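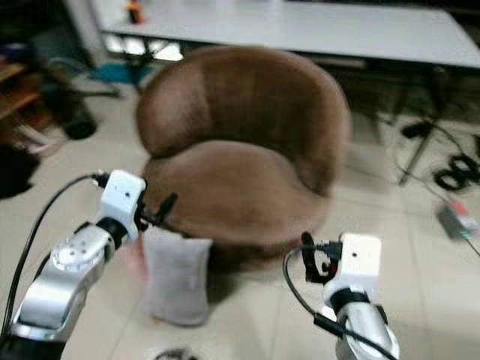
Ticket 153 – Brown tub chair, Felcombe waiting room: seat mark and wobble
Opened by: Oduor Mabula
Status: Waiting for supplier

Problem
One of the brown tub chairs moves a little when a person sits down. There is also a mark on the seat cushion which looks lighter than the rest. The chair was delivered in June from Trurngate, so I think it is still in the guarantee.

Log

9:10 – Put the chair on the tiles in the open part of the room and pressed on the back from each side. It rocks to the left only. Put it on a different tile and the result is the same, so the floor is not guilty.

9:25 – Turned the chair over on a blanket. One foot was not screwed to the end. Tightened by hand and then a quarter turn with the key. Please do not use the electric screwdriver, the thread is soft.

9:40 – Chair back on its feet. The rocking is much smaller but I can still feel it.

10:15 – The light mark. I brushed the seat with a dry soft brush, all in one direction, and most of the mark went away. I believe it was only the fabric lying the other way. A small place near the front stays lighter, and I did not use water on it.

11:00 – Wrote to Trurngate with the order number and asked for a set of felt pads, 25 mm.

14:30 – Answer from Clundine, who make the chairs for Trurngate. They ask if the loose gray cushion was also part of the order. It was not, it came from Okoth with the bench. Answered this.

15:05 – Clundine will send pads and one new foot without cost. They also say that brushing once a month is enough for this kind of fabric.

Still to do
– Change the foot when the parcel comes, then try the chair again on the tiles.
– Look at the front of the seat in daylight.
– Check the feet of the other tub chairs with the same key. It is in the top drawer of the reception desk.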